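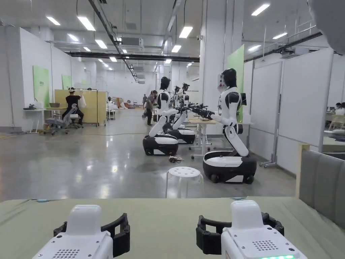
The hall, with its gray concrete floor.

Lizelle Msimang wore the same shirt to work for most of a winter. Tokance, the repair shop she runs with Nandi Tshabalala, took in 413 garments last year and sent 80 back as beyond mending.

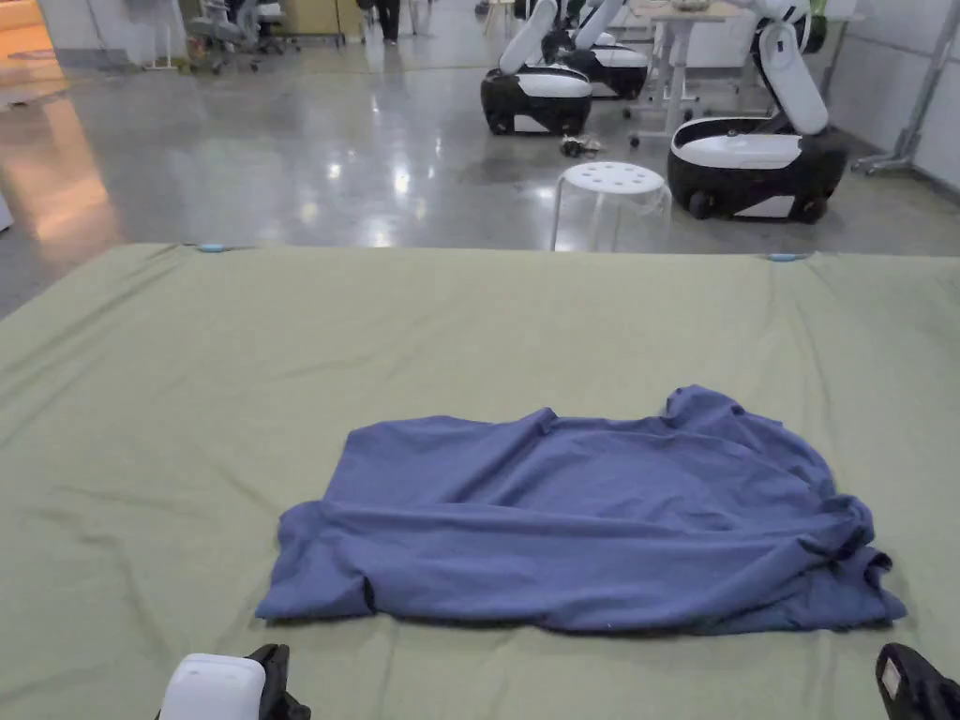
A blue cotton T-shirt on green cloth.

Cotton jersey wears first under the arms, Msimang says. She patches from the inside and charges by the hole.

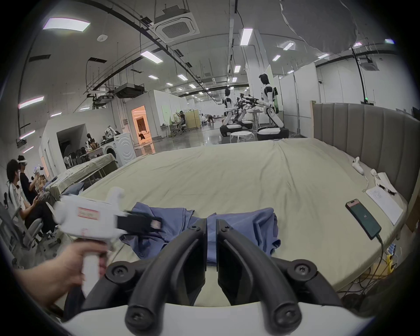

A crumpled blue garment.

The shop reopens in September with longer hours.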